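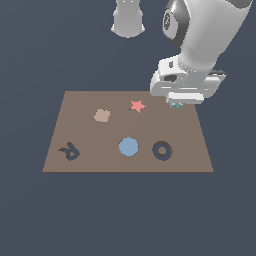

Grants > Brallow Fund > Student Projects > Pimham Robotics Club > Progress Report

The Pimham Robotics Club has moved the tabletop sorting project from planning into simulated trials, as set out in the work plan agreed with the Brallow Fund. The task is to pick flat shapes from a mat and place them again at a commanded position and rotation. The current test layout mixes shapes that look the same from any angle, such as the light blue disc and the dark ring, with shapes that do not, such as the star and the piece resembling a letter R. The teal piece at the gripper is over the far right area of the mat, near the back edge, and that is the region where most of our planning failures now occur.

Reporting date: 30 September 2026

1. Status against work plan

Simulation environment: complete. The arm model, gripper, mat and shape set load from a single configuration file, and a student can change the layout without touching the control code.

Scripted baseline: complete. The baseline reads the true position of each shape from the simulator and runs a fixed approach, grasp, lift and place sequence. It exists to give the learned controller something to be compared with.

Demonstration data: in progress. The club has recorded nearly 600 episodes from the scripted baseline. Episodes in which the shape was dropped or the arm stopped early are kept in a separate folder and are not used for training.

Learned controller: started. A first training run has finished, but the results are not yet stable enough to report as a success rate. Placement error varies too much between repeats of the same layout.

Vision-only input: not started. This was planned for the second half of the project and remains there.

2. Technical notes

Rotation error was at first scored the same way for every shape. This penalized the disc and the ring for rotations that make no difference to the result. The scoring script now holds a symmetry value for each shape, and earlier runs have been rescored.

The dark pieces have little contrast with the ground around the mat. The baseline is not affected, as it does not use the camera. A color-based segmentation test by the students did merge dark pieces with the ground when a piece was placed at the mat border. The tan cross has the opposite problem and is sometimes lost against the mat. We plan to vary the mat and ground colors during training and leave the shape colors as they are.

Reach at the back corners is limited by the wrist angle. The planner either finds no path or finds one with a long detour. Moving the arm base in the model would fix this – but the base position has to match the Grernodville competition rules, so the fix has to come from the grasp angles.

3. Student participation

Seven students are active on the project. Work is divided between simulation and control, and the groups swap at the end of each term so that all members write code for both parts. Attendance was steady apart from exam weeks. The introductory sessions on coordinate frames took longer than planned and have been rewritten as a worksheet.

4. Spending

The workstation has been purchased and is in use. The parts budget is untouched. We ask permission to move part of the travel line into storage, as recorded episodes take up more disk space than estimated. The total request does not change.

5. Issues and risks

Training runs are queued on one machine, and a failed overnight run costs the club a full session. A checkpoint script has been added.

The Sjögren entry category requires a written safety plan even for simulation-only teams. A draft exists and has to be checked by the school before it is submitted.

6. Next period

Collect additional episodes with placements near the back edge and both back corners. Repeat training with the corrected rotation scoring. Fix the evaluation layouts by the end of October, after which they will not be changed. Begin the camera-based version if placement error has settled by then; otherwise it will be moved back and the fund informed in writing.

Contact the club | Copyright Pimham Robotics Club | Back to top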